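Search tips and guides
Search
Enter keyword

Looking After Metal Around the House and Workshop

By Gintarė Org
16/02/2025
3,871 shares
7 comments

Most metal in a house needs very little. It needs to be kept dry, dusted now and then, and left alone by the wrong cleaner. More faucets and door handles are spoiled by scouring powder than by age. The tips below are sorted by the kind of finish, with a section on screws and bolts and another on storing tools through a damp season.

Find out what you have

Before cleaning anything, work out what the surface is. Hold a refrigerator magnet against it. Iron and ordinary steel will grab the magnet. Brass, aluminum and copper will not. Stainless steel can go either way, depending on the grade. A thin plated layer will not stop a magnet from sticking to the steel under it, so a shiny towel bar that holds a magnet is usually plated steel.

Solid brass and brass plate look the same until the plate wears through. Check the back of the piece or the inside of a screw hole. If you see gray or silver where the yellow has rubbed away, treat it as plate and keep polish off it.

Many brass and copper pieces are sold with a clear lacquer. If the piece has stayed bright for years without polishing, it is lacquered. Wash it with dish soap and warm water and stop there. Polish will cut the lacquer in patches, and the bare patches will darken while the rest stays yellow.

Chrome

Chrome is hard but thin. Wash it with a soft cloth and a drop of dish soap, rinse, and dry it straight away with a second cloth. Drying is the part people skip. Water left to dry by itself leaves a white ring of minerals, and after a few months the rings build up into a crust at the base of the faucet.

For a crust, soak a paper towel in white vinegar, wrap it around the spot, and leave it for 3 minutes. Rinse well. Repeat if it needs it. Long soaks are a bad idea, particularly on older pieces where the plating may already be cracked. Keep vinegar away from marble and limestone counters.

Small brown specks on chrome are rust coming up through pinholes. Crumple a piece of aluminum foil, dip it in plain water, and rub the specks lightly with the dull side or the shiny side, it makes no difference. Wipe off the brown paste as it forms. Try a hidden spot first. When the specks are gone, put on a thin coat of car wax and buff it. The pinholes are still there, so the wax needs renewing.

Do not use steel wool on chrome in the bathroom. Bits break off, lodge in the joints and rust there.

Fingerprints come off with a dry microfiber cloth. If they smear, breathe on the surface and wipe again. Glass cleaner works too, but spray the cloth and not the metal, so that it does not run down behind the plate.

Painted and powder-coated parts

Shelf brackets, tool racks and a good deal of outdoor furniture come with a baked-on coating, most often black. It is tough as long as it is whole. Once it chips, rust starts at the chip and creeps sideways under the coating.

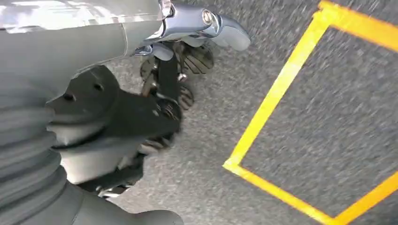

Polished chrome, a round bolt head and a matte black bracket.

Clean matte finishes with a damp cloth and no polish of any kind. Polish and wax leave shiny patches on a matte surface, and they are difficult to get out. If it has already happened, mineral spirits on a rag will usually lift the wax. Wipe gently, in one direction, and wash with soapy water afterward.

To touch up a chip, scrape off any loose coating with a fingernail, rub the spot with a scrap of fine sandpaper, wipe it with rubbing alcohol, and dab on enamel with a toothpick. Two thin dabs are better than one thick one. Leave it overnight before you hang anything on it.

Outdoor chairs should be turned over once a year. The bottoms of the legs wear first, and that is where water sits. If the plastic feet have split, replace them before the coating goes.

Stainless steel

Wipe with the grain. The grain is the set of fine lines left from the factory, and on a refrigerator door it often runs side to side. Going across it leaves marks that show in a low light. A little mineral oil on a cloth hides fingerprints for a week or so — use very little and buff it nearly all off.

Bleach is hard on stainless. Salt is too, if it sits. If you salt pasta water in a stainless pot, wait for the water to boil and then add the salt, or you may find small white pits on the bottom. The pits do no harm to the food but they will not polish out.

Rust spots on a stainless sink have often come from something else, such as a can, a cast-iron pan or a scouring pad left there overnight. Baking soda and water on a soft sponge will take most of them off.

Brass and copper

For bare brass, mix flour, salt and white vinegar into a paste, spread it on, leave it for a short while, then rinse and dry. It smells unpleasant and works well. Half a lemon dipped in salt does the same on copper pans. Do not leave either on while you answer the door.

If you like the darker color, leave the piece alone and just dust it. Dark brass drawer pulls look better on old furniture than bright ones in most cases, and the handling keeps the high spots clean by itself.

Screws, nuts and bolts

A stuck bolt should be given time. Put penetrating oil on it, tap the head a few times with a small hammer, and come back the next day. Forcing it early is how heads get rounded. Use a six-point socket if you have one. It grips the flats and is much less likely to slip than a twelve-point.

For a stuck Phillips screw, press hard and turn slowly. If the driver rides up out of the slot, the tip is worn or it is the wrong size. A wide rubber band laid over the screw head will sometimes give enough bite for one more try. Valve grinding compound works better, if you have it.

When you put things back together, a dab of grease on the threads will make the next time easier. This is worth doing on anything outdoors: gate hinges, mailbox posts, hose reels. Leave the threads dry where the instructions give a tightening figure.

Avoid mixing metals where there is moisture. Steel screws in an aluminum storm door will seize, and the aluminum around them turns to white powder. Stainless screws with a nylon washer under the head will hold up better.

Anything that pivots will loosen with use. Folding chairs, scissors, pruners, ironing boards and adjustable lamps all have a bolt or a rivet that carries the movement. Tighten a pivot until it binds, then back it off a little. If it will not stay put, change the plain nut for one with a nylon insert.

Oil for moving parts

General-purpose spray is fine for freeing things and for driving out water. It does not last as a lubricant. For hinges, use light machine oil or rub the pin with a candle stub. For locks, use dry graphite and put in very little. Sliding door tracks want silicone spray, wiped down so it leaves no puddle. Kitchen items that touch food should get food-grade mineral oil only. Cooking oil turns sticky and then hard.

Wipe off the old oil before you add new. Grit caught in old oil wears the part faster than running it dry.

Keeping tools dry

Cold tools in a garage sweat when warm damp air gets in. A closed drawer or box helps a great deal. Put in a packet of silica gel, or a stick of blackboard chalk wrapped in cloth, and change or dry it when you think of it.

Do not store tools in the leather sheath. Leather holds moisture against the blade. Do not stand shovels on a concrete floor either. Hang them, and wipe the blades with an oily rag before February turns wet. Keep the rag in a metal can with a lid. Rags soaked in linseed oil are a separate matter and can heat up on their own — spread them flat outdoors until they are stiff, away from the house.

Comments (2 shown)

Man-sik Oh
The foil worked on my bike handlebars. I used too much wax afterward and had to buff it twice.

Bo-ram Yook
Is the vinegar all right on brushed nickel? Mine came with a leaflet that only says mild soap.

Gintarė Org
Go with the leaflet. Soap and a dry cloth. Brushed nickel marks easily and acid can leave it cloudy.

Load more comments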